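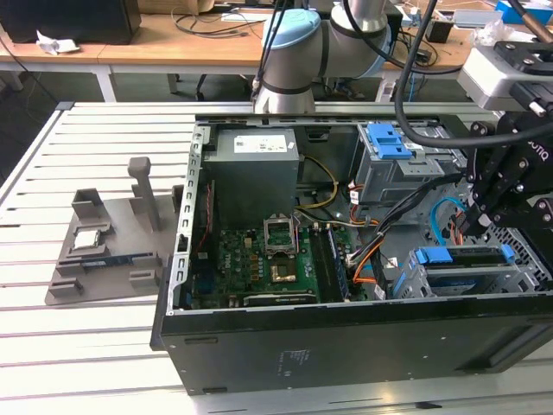
Vol. 12, No. 2

4 min read

Court watchers wanted for our fall project in Marlow County

Jul 18, 2024

I run the Osudon Court Watch, and I'm looking for people who can sit quietly on a hard bench and write down what they see. If you've ever wondered what goes on in a misdemeanor courtroom on a regular morning, with no cameras and no big case on the schedule, this might be for you!

A little background first. Back in February we finished our first round of watching at the Marlow County courthouse. We sat in on 1384 hearings, nearly all of them short ones – bail, pleas, missed dates, unpaid fines. A lot went the way it's supposed to go. Some of it didn't. We saw people plead guilty before they'd had a minute alone with a lawyer, and we saw an interpreter shared between two courtrooms on different floors, so folks just stood there waiting while the judge moved on to someone else. We put all of that in a report, the county read it (or said they did), and we got invited to a meeting that ran for a whole afternoon. I still have the parking ticket.

Now we want to go back and see what has changed. This time we're adding the Bhutto Street annex, where they hear evictions and traffic matters. I've only been inside twice and both times I had more questions walking out than walking in.

What you'd be doing

You'd take one morning a week, from after Labor Day until the week before Thanksgiving. Court starts at 8:30 but you'll want to be through security by 8:15, because the line at Marlow gets long and the belt thing breaks down. You sit in the public seats, you fill in one sheet per hearing, and you hand in your sheets at the end of the morning. The sheet asks simple stuff. Was there a lawyer? Did the judge explain the charge? Was bail set, and how much? Could you hear? That last one matters more than you'd think.

You do not talk to defendants, witnesses or jurors about their cases. You don't give advice, even if you're a retired lawyer and it's killing you. If a bailiff asks what you're doing, you say you're a member of the public observing open court, and you show your Osudon card. Only one person got asked to leave last time, and that was sorted out by lunch.

Sheets go into Etolix, the little web form we use for keeping everything in one place. You can type yours in yourself or leave them for me. Please get them in within 72 hours either way, while you can still remember what your own handwriting says (mine is terrible).

Who I'm looking for

Pretty much anybody 18 or over. You don't need a law background. People who speak Spanish, Urdu or Vietnamese would be a huge help, especially at the annex. If you use a wheelchair or can't do stairs, tell me and I'll put you at Marlow, where the elevator works. Bhutto Street has a ramp, but the second floor is stairs only, and yes, that went in the report too.

One firm rule – if you have an open case in Marlow County, or a close relative does, please wait until it's over. Same if you work for the court, the DA or the public defender. I'm happy to put you on the list for next year.

Training and money

Training is one evening and one practice morning. I do the evening part in the community room at the Osudon library, with pizza, and we go over the words you'll hear and how to fill in the sheet. Then we all go watch a session together and compare notes. It's fun to see how differently people heard the same ten minutes.

This is unpaid, I'm sorry to say. We do cover bus fare or parking, and lunch on the practice morning. Students who need hours signed off for school, bring me the form and I'll sign it.

How to sign up

Send me a few lines about yourself, which mornings you're free, and any languages you speak. No resume please. I'm hoping for about 12 new people, and I'll keep the list open until it's full. Everybody gets an answer, though I'm slow in the first week of August when I'm at my sister's and the internet there is hopeless.

Contact: Osudon Court Watch, c/o Osudon Library front desk | © 2024 Osudon Court Watch | Back to top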